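Home | Projects | Reports | Contact
Print this page | E-mail this page

Fultimex progress report, December

Washroom bay: 800 takes logged against a target of 3938. Mindulen still insists on the target.
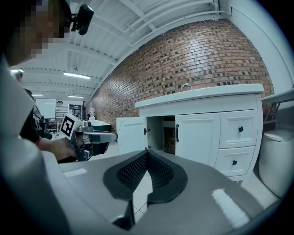

Cleaning crews at Varkeck were promised less bending, and so far they bend for a living while teaching the machine to. Cabinet work is slowest. A vanity door that swings open, as the left one does, costs more retakes than the faucet. Shifts now end at 3 p.m. on account of wrists.

Retraining has used 75 hours. 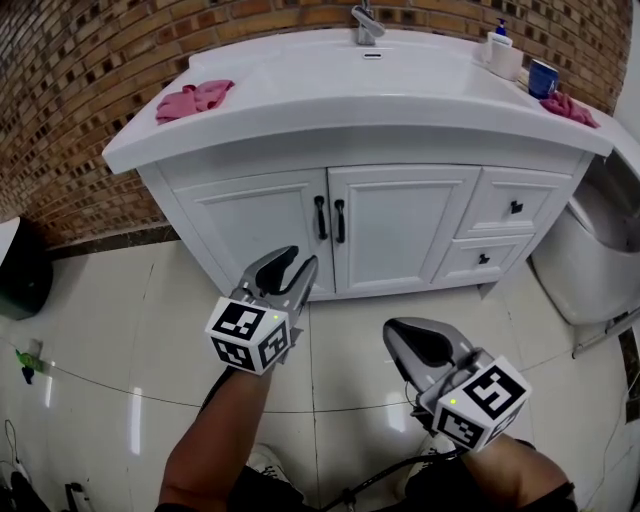 Sýkora replied that the crew would like to know who cleans the bay.

2 comments | 0 shares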